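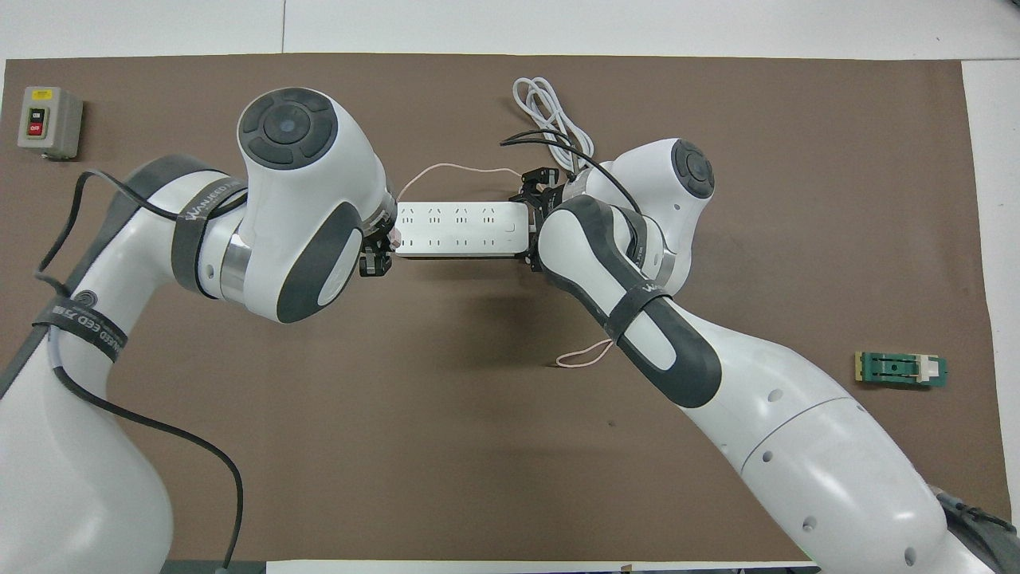 Photo: Isla Chisholm / Plerau workshop

plerau-twoarm
Notes and recordings from two arms and one bench

Status: works on Saturday, mostly.

What's in it
2,006 short recordings of a pair of white arms picking up, holding and passing household objects on a brown paper mat. The power strip is the main character. Both grippers take it, one at each end, and then the software finds out whether the two arms agree on where the middle is.

Layout
runs/ one folder per recording
calib/ joint offsets, redone in January after Gianni Negri leaned on the bench
scripts/ replay.py and trim.py, plus old_trim.py, which trim.py still imports - sorry

Setup
The arms are wrapped with black straps. Check them before every run. The ON/OFF box stays on the mat where a hand can reach it, green for on, red for off. Do not move it to make room for your coffee, Fraser.

Known problems
- 16 runs have the left and right labels swapped. They are listed in swapped.txt.
- Thin cables snag on the grippers. Runs where this happened are kept and tagged "snag".
- replay.py assumes our bench height. Yours will differ, so start slow.

License
Do what you like with it. Questions to Kirsty Chisholm, who answers in some 6 days.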